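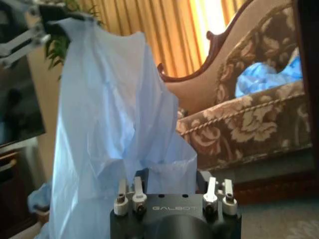 Throwing a degradable bag on the compost and finding it whole the next spring was, according to one reader of the Detden town newsletter, "about what I expected for the extra money." The complaint is a common one in the history of the degradable plastic bag, a product that has been sold under several names and with several promises, only some of which have been tested.

Degradable plastic bag
Entry by the Household Materials desk. Last revised October.

A degradable plastic bag is a thin bag made from a plastic that is meant to break down faster than ordinary polyethylene after it is thrown away. The term covers products with little in common. Some are ordinary plastic with an additive mixed in, others are made partly or wholly from starch or plant-based polyesters, and a few are blends whose makers don't say much about what is in them.

Names and claims

Three words appear most often on packaging. "Degradable" has the weakest meaning, as almost any plastic will crack and crumble if left in the sun for long enough. "Biodegradable" should mean that microbes can use the material as food and turn it mostly into carbon dioxide, water and new microbial growth. The word alone gives no time limit and no setting, so a bag may earn it in a laboratory jar and do very little in a ditch. "Compostable" is the strictest of the three when it is tied to a published test. Even then the test normally copies an industrial composting plant, which runs much hotter than a garden heap.

Color is no guide. Green and pale blue tints are popular with manufacturers, and shoppers tend to read them as a sign of something natural or clean. Dyes of either color can be added to any kind of plastic film.

Additive bags

The oldest type still widely sold is made from polyethylene with small amounts of metal salts. These speed up the reaction with oxygen, so that the long molecules snap into shorter ones and the film turns brittle. Sellers have argued that microbes then finish the job. Critics answer that the first stage is easy to show and the second is not, and that a bag in small pieces is harder to collect than a bag in one piece. Heat, light and air all affect the speed of the first stage, and a buried bag gets little of any of them. Several governments have limited or banned the type.

Starch and polyester bags

Bags made from starch blends feel softer than polyethylene and often have a faint smell. They take up moisture and lose strength as they do, a drawback for anyone lining a kitchen pail with them. Those that meet a composting standard do generally break down under the conditions the standard describes. Whether a given bag ever reaches such conditions depends on local collection, and in many towns there is none. Some plants that do take food scraps pick out every bag at the gate, as sorting staff have no quick way to tell a compostable one from a lookalike.

"Plant-based" is a separate matter. Polyethylene can be made from sugar cane, and the result behaves exactly like polyethylene made from oil or gas. It will last as long in a hedge.

The Detden and Petstead trials

The town of Detden gave starch-blend liners to 300 households and asked them to use the liners for food scraps only. A total of 2,686 filled liners were collected and sent to the composting plant at Jakham. The town's summary called the trial a success, pointing to the low share of visible film in the finished compost. The fuller report is less cheerful. It says that the screen at the end of the line removed larger scraps before the compost was checked, and that these went to landfill without being weighed. No comparison was made with households using paper or no liner at all. The summary is still quoted in sales material, usually without the page on screening.

A later trial in Petstead used home compost heaps. Squares of film were placed in mesh pouches and dug up after 40 weeks. Those from the warmest heaps had mostly gone, while those from shaded heaps were thinner but could still be picked up and handled. The authors warned against drawing a single figure from such mixed results. Chin, the firm that supplied the film, printed the warmest result on its cartons for a time and later dropped it.

Litter and the sea

Claims about litter deserve the most doubt. Sea water is cool, and plastic that sinks or becomes coated with algae is shielded from sunlight. A bag that breaks down well in a hot compost pile may last a long time in such a place, and an animal can swallow or get tangled in it in the meantime. There is also a worry that a reassuring label makes people more careless. The evidence for this comes largely from surveys, where people report what they think they would do, and it should be treated with the same caution as the claims made by sellers.

Comparison with other bags

Studies that add up the full effects of different bags disagree, often because they start from different guesses about how many times each one is used. Ordinary thin bags tend to score well on energy and badly on litter. Paper bags do better as litter and take more material to make. Cotton bags need a great many trips to make up for the cost of growing the cotton. Degradable bags fall in various places depending on whether the study assumes they are composted, burned or buried, and readers should check that assumption before the ranking.

See also: Compost; Landfill; Packaging labels; Polyethylene

We use cookies to remember your settings and measure visits. Accept all | Manage choices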